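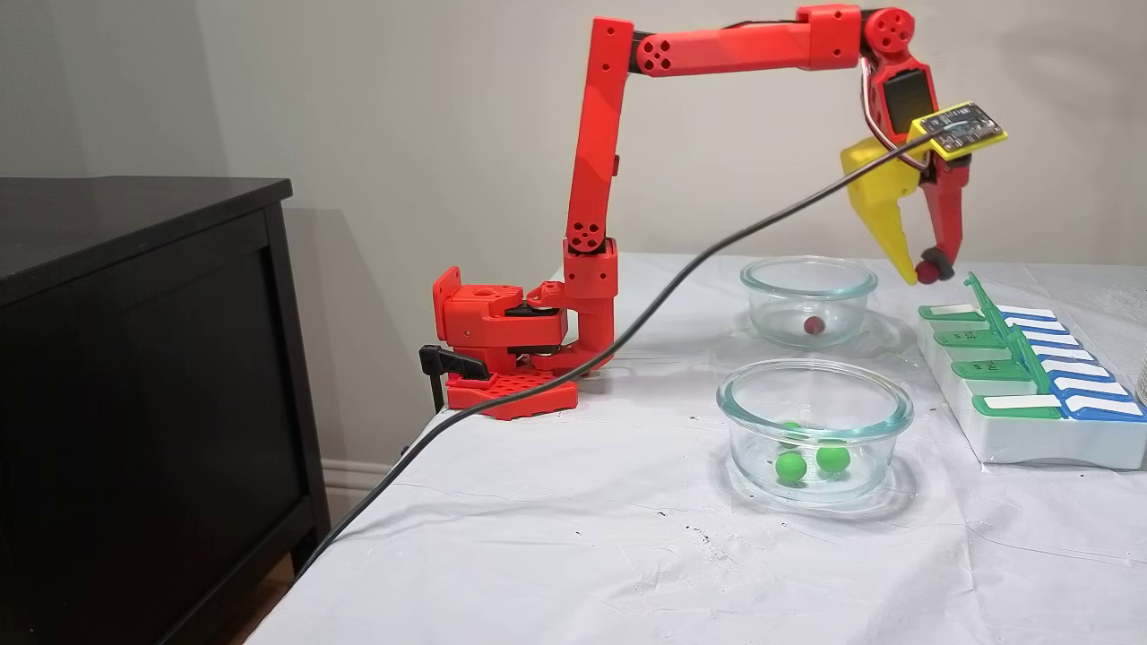 Why do balls bounce?

Drop a rubber ball on a hard floor and it comes back up. Drop a lump of modelling clay and it stays where it lands. The difference is in what each one does when it gets squashed.

What happens when a ball hits the floor

When you hold a ball up, it has stored energy because of its height. Let go, and gravity pulls it down. It goes faster and faster, so the stored energy turns into movement energy.

Then it hits the floor. The bottom of the ball goes flat for a tiny moment, too quick for you to see. Rubber is stretchy, and it pushes back into its old shape. As it does this it pushes against the floor, and the ball goes up.

Clay squashes too, but it does not spring back. It stays flat on one side.

Why doesn't it bounce for ever?

Each bounce is lower than the one before. Some of the energy turns into sound, which is the thud you hear. Some turns into heat, and the ball gets very slightly warmer. Squash players hit the ball back and forth before a match to warm it up, and a warm squash ball bounces higher than a cold one.

Does the floor matter?

Yes. A thick carpet or a patch of sand soaks up a lot of the energy. Wood and stone floors give most of it back.

Try it yourself

You will need a small rubber ball, a tape measure, a pencil, some paper and a helper.

1. Ask your helper to hold the tape measure upright against a wall, with the zero end on the floor.
2. Hold the ball at the 1 metre mark and let go. Do not throw it.
3. Watch where the top of the bounce comes and write down the height.
4. Do this 3 times, then move to a different floor and do it again.

Citlali Cuautle's class tried this on a Thursday in the school hall. Their best bounce was 79 centimetres. On the reading corner carpet the same ball did not even reach the helper's knee.

Words to know

Energy: what is needed to make things move, heat up or change.
Gravity: the pull that brings things down towards the ground.
Elastic: able to spring back into shape after being squashed or stretched.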